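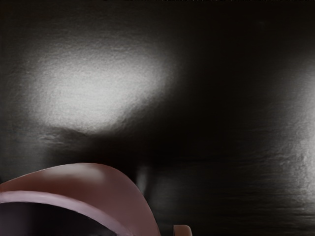
Every election season, somebody publishes a chart claiming to know why people voted the way they did. We have published a few ourselves, and we have grown less and less impressed with them. Most are built from a phone call made in the last week, when the person answering is cooking dinner and would say nearly anything to get off the line. What comes out is a bit like a glossy black surface with a patch of white glare on it: very bright in the middle, gray farther out, and after that you are guessing. Kilamitz would like to look at the rest of it, and we need people in Pagano who vote, people who used to vote, and people who have never seen the point.

Call for participants: the Pagano Voter Diary
Posted 5/14/20

The Voter Diary is a study of how people make up their minds in a local election, if they make them up at all. We are looking for 124 adults who live in Pagano and are willing to keep a short written record for three months leading up to the council vote. You do not need to follow politics. If you can't name your council member, we would especially like to hear from you, as the people who can name theirs tend to sign up for everything.

What you would do

Once a week, you write down anything you saw, heard or read that had to do with the election. A yard sign counts. So does an argument with your brother-in-law, or a flyer you threw out without reading. If nothing reached you that week, write "nothing" and send it in. We suspect there will be a lot of those, and we intend to print that result instead of burying it in a footnote.

You would also do two interviews by phone, one near the start and one after the vote. Humaira Mengal runs the interviews. She will ask what you planned to do and what you did, and she will not tell you that the two should match.

Diaries are kept in Jitel, a simple web form that works on a phone. We tried it in April with a small group, and the complaints were fair: the font was tiny and the reminder emails sounded like a dentist's office. The font has been fixed. The reminders are a little better. Anyone who would rather use paper can have a notebook and stamped envelopes.

What you would be paid

We pay $17 an hour for diary time and interviews, by check, at the end of each month. If you quit partway through, you keep what you have earned. We do not do prize drawings or gift cards, and we would be wary of any study that does.

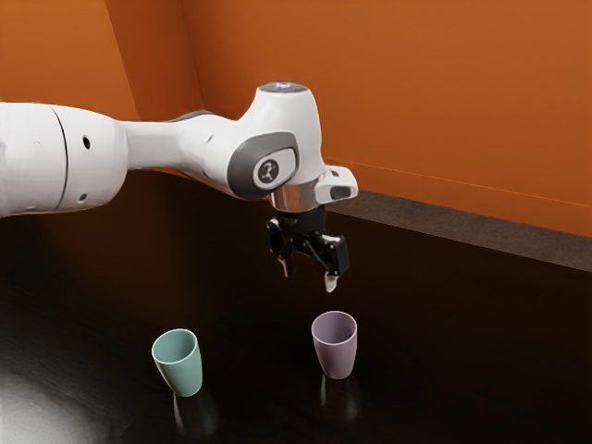

Will anyone be able to find out who I voted for?
Your name is kept apart from your diary, and only Farzana Sethi, who heads the study, has the list that connects them. She destroys it when the second interviews are finished. You can leave your vote out of the diary and the interviews altogether and still be paid in full.

Who is paying for this

The money comes from Clekix, a polling firm that has been wrong about Pagano before and says it wants to know why. We took that with a pinch of salt. Under our agreement, Clekix sees the findings on the same day everyone else does, gets no contact details, and has no say in what we publish. The agreement will be sent to any participant who asks for it. Please read it and tell us if you see a hole in it.

No campaign, party or candidate has put in money. Several have already asked for an early look and been turned down.

Who can't take part

You can't join if you are running for office, are paid by a campaign, or live with someone who is either of those. Reporters are out too. Campaign door-knockers who work for free may apply, but tell us up front. We will take a few, and we won't pretend they are typical.

What we can't promise

We can't promise this will show anything new. People who agree to keep a diary about an election may start noticing the election more, and that alone could spoil part of the results. Humaira thinks the effect wears off after the first few entries. Farzana is not convinced. A second group will do only the final interview, with no diary, so there will be something to compare against, and you may be placed there instead. It is less work and, of course, less money.

How to apply

Write to us by mail or through the contact page on the Kilamitz site. Give your name, your neighborhood, a good time to call, and a line or two on the last election you remember, whether or not you voted in it. Please don't send a résumé. We will answer everyone, including the people we turn down, and places will be filled by neighborhood and age, so applying early gives you no advantage.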